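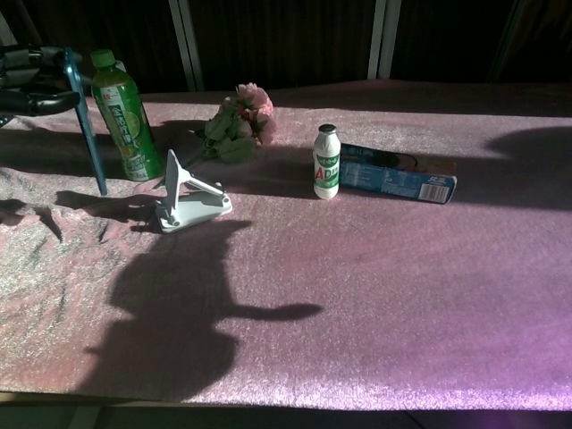

Abb. 2. Kleinteiliges Stillleben auf glänzendem Tischtuch bei seitlichem Sonnenlicht.

Juni, Arbeitsgruppe Rimera
Suche Suchbegriff eingeben Los

3.2 Textile Unterlagen und Gegenlicht

Für die Teilstudie in Nanurcombe wurden 74 Tischanordnungen ausgewertet, deren Gegenstände dem häuslichen Alltag entstammen. Abb. 2 zeigt eine Anordnung mit aufrecht stehenden Flaschen, einer künstlichen, rosenähnlichen Blume, einem weißen Telefonständer und einer blauen Pappschachtel. Das blassrosa bis malvenfarbene Tuch liegt auf der linken Seite in Falten, während es zur Mitte hin glatter wird.

Das von rechts einfallende Licht erzeugt lange Schatten, die in der Beurteilung nach Stonetti als eigenständige Flächen zu behandeln sind. Besonders deutlich tritt dies am Telefonständer hervor, dessen Schatten sich scharf auf dem Tuch abzeichnet. An der grünen Flasche bleibt die linke Seite teilweise verschattet; die Lesbarkeit von Etiketten wurde deshalb gesondert erfasst.

Der Glanz des Gewebes erschwert die Zuordnung eines einheitlichen Farbtons. Die Skala nach Tsoukalas sieht hierfür je Anordnung nahezu 255 Messpunkte vor, wobei beleuchtete und verschattete Bereiche getrennt gemittelt werden. Faltenzonen gehen mit halbem Gewicht in die Auswertung ein. Die Ergebnisse für matte Unterlagen sind in Abschnitt 3.3 aufgeführt.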